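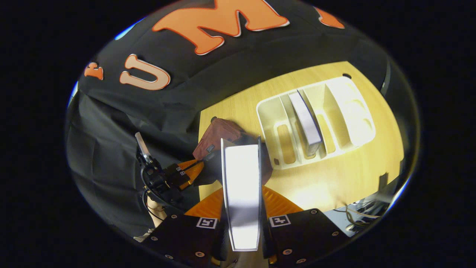

Zamudio Slots is a small set of notes and pictures on putting flat things into divided trays. It covers 2 tasks, filling a tray and emptying it, with 14 layouts for each. The usual tray is a cream-white plastic organizer with raised partitions and a rounded cut-out in the floor of each compartment, so the light wood of the table shows through. A tall, narrow white piece stands in one of the middle slots and leans a little. Leaning counts as placed - lying across a partition does not.

Contents
layouts.csv - one row per layout
items.csv - item names and sizes
pictures/ - 1,000 pictures, 25 to a folder

Known gaps
Soft items such as pouches are listed in items.csv but have no slot assigned. The Flolten layouts use a shallower tray and should be kept apart from the rest.

Last changed 3/26/26. The next update is planned for June.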